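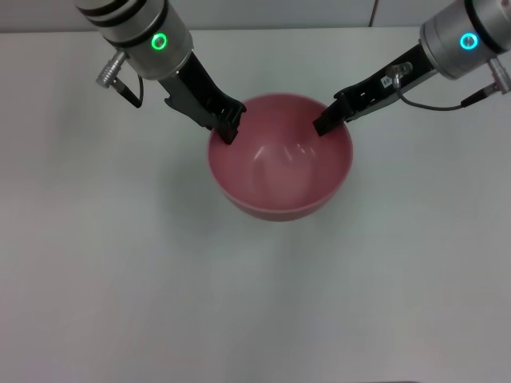

Print this article | E-mail this article

Went to the Skumard open day expecting to be annoyed, came home annoyed about something else. So, quick one before dinner.

If you haven't been, it's the old Rothe building out past the rail yards, now shared by Skumard and a smaller outfit called Indura. Drive out, sign a form, get a sticker with your name spelled wrong. Fourteen of us in my group. 103 through the door by closing, according to the whiteboard. Coffee was terrible. Parking was good.

Everyone wants the big stuff. Welding arms, sparks, a car door swinging past. There was a video of that in the foyer and people stood in front of it with their mouths open. Fine. But the live demo was two arms and a bowl on a white table, and half my group had wandered off inside of four minutes. Their loss, I think. I'd take one bowl over the whole foyer video.

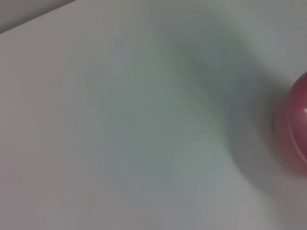 My argument is about patience, ours I mean, the public's. We have been sold robots for so long as finished things that we've got no idea how to watch an unfinished one. They had a screen going beside the table and I spent longer on that than on the arms. One of the pictures was nearly all blank tabletop, blurry, with a bit of shiny pink poking in at the right hand side. That was the bowl, or as much of it as you got. Try picking something up on the strength of that! The fellow next to me, Abilio Lozano, retired baker, drove in from the coast, said it was like looking for your glasses without your glasses. Best comment of the day and it didn't come off a poster.

Which brings me to the posters. "The future of your kitchen." Come on. I asked Frauke Lenz, who was running the table, whether anyone there thought this would be in a kitchen soon and she said no, not soon, and went back to work. Good answer. Why isn't that on the wall? Somebody paid a printer for those posters and I'd bet nobody asked her first.
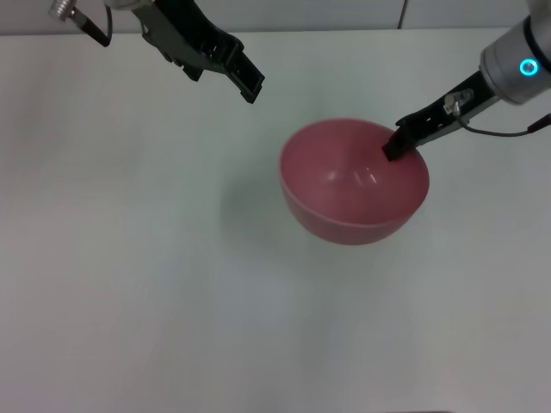
One gripper in the bowl, the other clear of it, at the Skumard open day.

Jörg Steinbach wrote in this paper back in May that open days are a waste of public money. The grant was 4000 dollars, he made a great deal of that number. I disagree, mostly. Four thousand is cheap if people leave knowing what hard looks like. It's expensive if they leave with a fridge magnet and the foyer video in their heads, and thats what most of them left with. I've got the magnet too.

So run it again next year. Lose the posters, put chairs around the table, let Lenz talk for as long as she likes. And fix the coffee.

Print this article | E-mail this article

This site uses cookies to remember your settings. By continuing to browse you accept our use of cookies.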